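Udley Lined Storage Basket

Home Storage / Baskets and Bins / Udley

The Udley Lined Storage Basket is supplied by Windero for use in family homes, nurseries, waiting areas and other places where small soft goods need to be collected at the end of the day. It is an open basket with a removable fabric liner, intended to stand on the floor or on a low shelf. The basket is sold singly and in institutional packs. The price, care instructions and terms on this page apply to orders placed from Mar 6, 2026.

Dimensions and capacity

Height: 38 cm
Diameter at rim: 40 cm
Product code: Udley 598
Handles: none
Lid: not available for this model

The basket is suitable for soft toys, blankets, cushions covers, scarves and similar household textiles. It is not intended for firewood, garden waste, wet laundry or tools. Heavy items stored for long periods may cause the side wall to lean, and the basket should not be used as a seat or a step.

The liner

Each basket is delivered with one liner already fitted. The liner is cut longer than the side wall so that the upper edge can be turned down over the rim. A drawcord inside the hem holds it in place. Customers who prefer to use the basket without the liner may do so, although the inner surface of the wall is less smooth and may catch on knitted items.

To remove the liner, loosen the cord, lift the folded edge on all sides and draw the fabric upward. The liner may be machine washed on a gentle cycle and should be dried flat. Bleach and tumble drying are not recommended. Replacement liners are stocked in white and in natural, and are ordered under the same product code with the suffix L.

The outside of the basket may be wiped with a damp cloth. Standing water should be removed at once — particularly around the base, where moisture can collect.

Placement

The Udley was developed alongside the Sastadska shelving range and shares its lower shelf height. It may be placed inside the bottom compartment of the wider Sastadska units or beside any unit in the range. A clear space should be left between the basket and any radiator or stove. On polished floors, the felt pads supplied with the basket should be attached to the base before first use.

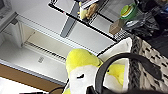
Soft toys are among the most common contents of the Udley in homes and nurseries, and the open top was chosen with younger children in mind. A basket kept beside the shelves gives toys a settled place and leaves the shelves free for other articles. Larger plush animals, such as the yellow-crested bird with the white face, need no folding or sorting before they are put away. The white liner turned down over the rim gives a plain border to the rows of dark gray and off-white marks on the outside, and the basket stands comfortably next to white furniture. Toys with hard parts or exposed fasteners should be placed in a cloth bag first to protect the liner.

Related products

Raju Flat Basket — a shallow model for paper, mail and small accessories.
Raju Tall Basket — a narrow model for rolled blankets and yoga mats.
Sastadska Shelf Insert — a removable divider for the lower compartment.

Ordering and delivery

Single baskets are shipped in a flat carton and regain their shape within a day of unpacking. Schools, clinics and childcare providers may request a written quotation for larger quantities, up to 300 baskets per order. Orders above this number are scheduled with the next production run, which takes place in June.

Unused baskets may be returned in the original carton with the liner and felt pads enclosed. Washed liners cannot be accepted for return.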